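Ellwood Library Records Project
Progress report to the Ondrejka Fund, 19/08/2026
Prepared by Elaine Bittencourt

Scanning of the Gunduvcombe parish registers is on schedule. Of the 11 volumes in the grant, three are complete and a fourth is at the binder for spine repair. Page images are saved at full size, with a reduced copy for the reading room.

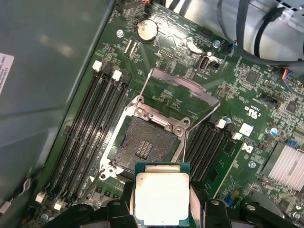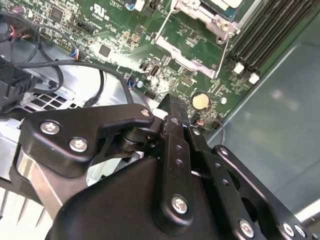
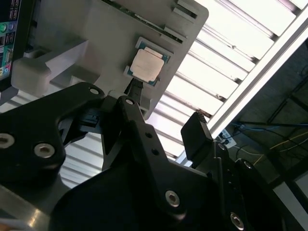
Ellwood Library - Local Records Department

Indexing is behind the scanning. Štefánia Polák has transcribed the baptism entries for the first two volumes; the burial entries use an older hand and take longer. Spelling variants are kept as written, with a standard form in a second column.

Spending is within budget except for archival boxes, where the price rose 10 percent. We request approval to move the difference from the travel line. The next report is due in October.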